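Ticket 289
Subject: Operators cannot tell which arm will move next in the simulator
Opened by: Vandana Tyagi, Ometti kitchen line, Storkau
Assigned to: Ehsan Butt
Status: open, waiting for shift feedback
Date: 26/11/2019

Vandana Tyagi wrote:
We use the Uvness simulator before every change to the clearing-up task. In former times Kuldeep Chaturvedi and I cleared the counters by hand. Now our work is to watch the arms and to stop them when something goes wrong. My difficulty is that the stop button stops both arms together, and then the whole run must be started again. Yesterday I lost 40 runs from 200 in this way. Kuldeep has the same trouble.

Ehsan Butt wrote:
Thank you for the clear report. I could repeat it with the room you use, the one with the bowl on the counter and the plant at its left.

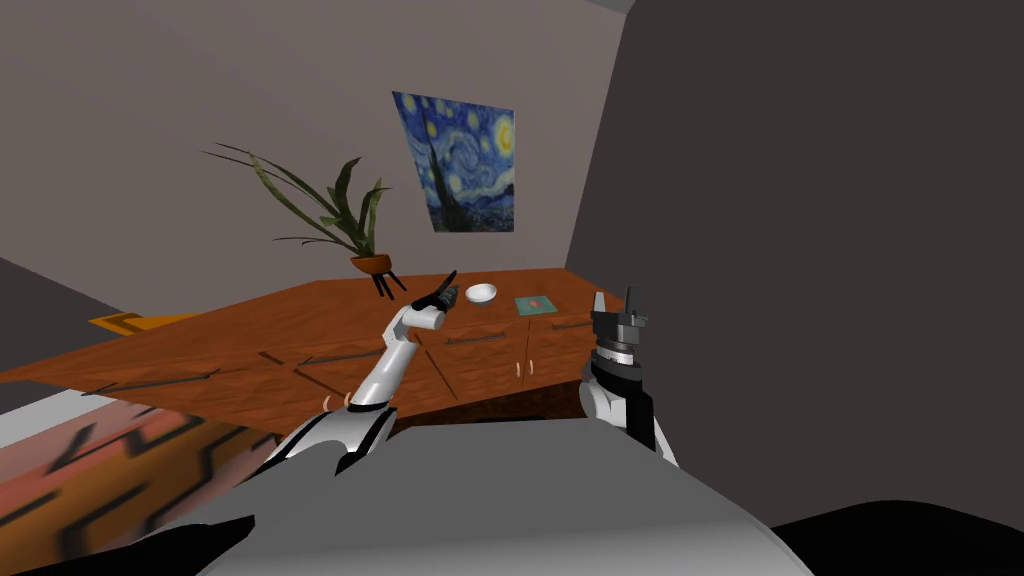
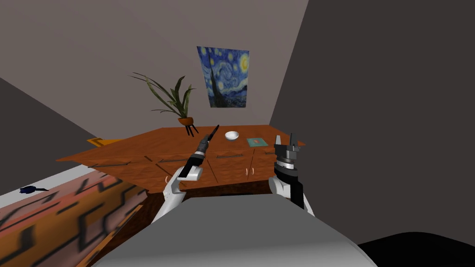 The bowl, the two arms and the Starry Night print are in both views. I checked the log of run 114. The stop signal is sent to one shared controller, therefore it is not possible at present to hold only one arm. I have asked Brijesh Mathur to divide the signal.

Question from the shift: Will the operators lose hours when each arm has its own stop?

Reply: The hours stay the same until May. The time which is saved on restarts will be used for training, and Bhupendra Agarwal will put it in the shift plan.

Brijesh Mathur wrote:
The divided stop is in the test version now. Please keep the old button active during the trial. I did not change the key for it, so the operators do not need to learn a new one. The new keys are F7 for left and F8 for right.

Vandana Tyagi wrote:
Received. Kuldeep will try it first, as he has the early shift. We ask also for a printed sheet with the keys, because two colleagues from the Sisodia team will join us and they have not worked with the simulator before.

Ehsan Butt wrote:
I will send the sheet to Storkau. The ticket stays open until both shifts have answered.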